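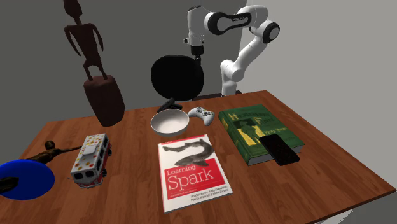
The color shift in Wirkine comes from the texture loader, and the lamp settings have no part in it. Version 2 of the loader reads every bitmap as linear unless the material file says otherwise, so an sRGB wood texture comes out pale and slightly gray. Set the colorspace key to srgb on the base color map only. Leave roughness and normal maps as linear. With the key set, reddish-brown wood stays as warm as it is on the tabletop in the render, and a front edge can still show a thin lighter rim without the top surface washing out. Gray walls are a poor test, as a neutral gray only gets lighter or darker and gives no hint of a lost hue.

On the second point, Farah Purba posted a converter in November that adds the key to old material files. I ran it on the Harnix library, 1,413 files, and it stopped on 12 of them. All 12 had a tab in the map name. Remove the tabs and run it again – it skips files that already carry the key.

Narendra Bhatt wrote:
> After moving from the old loader all my wood materials look faded.
> Oak is nearly white and cherry looks like cardboard. I have tried
> lower lamp power and a different tone curve. Both make the rest of
> the room too dark. I have 144 materials and would prefer not to
> edit each one by hand. Is there a batch option?

There is no batch option in the program itself. The converter is a separate script and needs write access to the material folder. Make a copy of the folder first, as it writes in place.

> Also, does the preview window use the same loader?

No. The preview still uses the old one, so it will look right with or without the key. Judge from a full render at low sample count.

Kamarul's patch for the preview is waiting for review. I have not tested it on anything with an alpha channel.

Veronika Veres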